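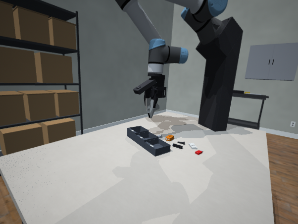

Garnell Stoneworks is looking for a benchtop fabricator / templater to start in May, full time, at our Leblanc Street shop. We cut, polish and install kitchen and bathroom tops, mostly for renovations, plus a bit of commercial work when it comes up. Pale tops are what most of our customers want right now, off-white with a fine scatter of dark specks, and they show every bad join, so we need someone with a good eye and some patience. If you've only ever worked in laminate but are keen to move over to stone, still apply. We've trained people before.

The job

Three days a week in the shop, the rest on the road measuring and fitting. That split moves around depending on what's booked. You would be:

– measuring up on site and making templates (we still use stick templates for the odd jobs, digital for most)
– cutting sink and cooktop holes, edge profiles, splashbacks
– hand polishing, wet only. No dry cutting in our shop, ever, don't ask
– loading the truck and fitting with one other person
– talking to customers in their own kitchens. Polite, boots off if they ask, clean up after

Hours are 40 a week, early start, early finish. Overtime now and then before the holidays, paid as overtime. No weekend work unless you put your hand up for it.

What we need from you

Experience in stone, cabinetmaking, tiling or joinery, at least 3 years in one of them. A full driver's licence. Able to lift as part of a team – slabs go on the trolley and the A-frame but there is still plenty of carrying, and some of it is up stairs. You need to be able to read a kitchen plan and spot when the plumber has put something in the wrong spot, before we cut and not after.

Nice to have but not a deal breaker: forklift ticket, first aid, time on a bridge saw, colour matching with resin fillers. If you have done Idico edge profiles before tell us, we do a lot of them and the ogee is a pain.

What you get

Hourly rate depends on experience, we'll talk numbers at the first phone call so neither of us wastes an afternoon. 4 weeks paid leave. Fitted respirator and yearly lung check, both paid by us. Work boots and wet gear supplied, replaced when they wear out. Tool allowance after probation. Parking out back, and the bus stops at the corner if you dont drive in.

It's a small shop with a decent lunchroom. Radio station is decided by whoever gets in first. Shop dog on site most days, so if you have an allergy let us know.

A bit about the work coming up

We have just signed on for the Stostska apartments, 68 kitchens plus the matching vanities, fitted floor by floor as the builder hands them over. This is why we're hiring. It will be steady and a bit repetitive for the first while, same layout over and over, with the regular renovation jobs mixed in. After Stostska the position stays, it is a permanent job and not a contract.

How to apply

Send a resume and a few photos of your own work to the shop email, or drop them at the front counter before 3. Phone photos are fine. Joins, mitres and sink cutouts please, we don't need to see the whole kitchen with the fruit bowl. Two references, at least one from somebody you worked under in the last few years.

Applications are being read as they come in. Closing date is April 20, 2018 but if we find the right person sooner we will stop looking, so dont leave it to the last minute.

Shortlisted people will be asked in for a paid half day trial – one cutout, one mitred edge, one polish. Bring your own boots and safety glasses, we'll supply the rest including lunch.

Apprentices: not this time sorry, we already have one and he takes up all our teaching time. We'll advertise again when a spot opens.

No agencies please.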